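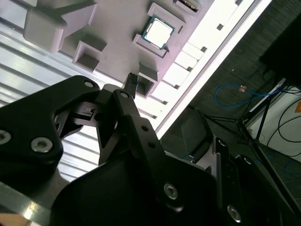
Notes from the Jandholm paper mill open day

The Jandholm mill opens its doors once a year, in May, and the morning tour was full when I got there. Visitors are taken through in groups, with ear protection handed out at the gate. Phones are allowed everywhere except the coating kitchen.

The route starts at the pulpers. Jandholm buys its fiber in bales, a mix of softwood and eucalyptus, and slushes it in two vats set into the floor. The consistency at this stage is low enough that the stock pumps like water. From there it goes through pressure screens and a bank of cleaners, then to the refiners, where most of the strength of the final sheet is decided. The guide gave a good account of plate wear and of how the operators follow it from motor load.

The paper machine itself is a Fourdrinier with a later top former added. It runs at 766 meters per minute on the standard grade, and slower on heavier stock. The wet end is well lit and you can stand close to the forming table, though the mist makes glasses useless after a minute. The press section was rebuilt with a shoe press supplied by Hassanpour, and dryness going into the dryers went up enough to take one group of cylinders out of steam. There are 31 cylinders still in use. The hood was closed, so we saw them only through the end windows.

Sheet breaks are the main worry on this machine. Most happen at the open draw after the press, and the crew expects up to 9 in a bad week. Rethreading is done with a rope system that looks old and works well.

I was more interested in the water side. White water is clarified by flotation and most of it goes back to the showers. The rest goes to a treatment plant shared with the Nalness board mill downstream – a sensible arrangement, as Nalness runs warmer and the mixed flow suits the biology better in winter.

The tour ends at the winder and the roll warehouse. The Zemberg slitter was down for a blade change, so we walked past it quickly. Coffee was served in the old rag store, with sample sheets laid out by weight. Parking is on the north side. Wear closed shoes, and bring a jacket for the warehouse.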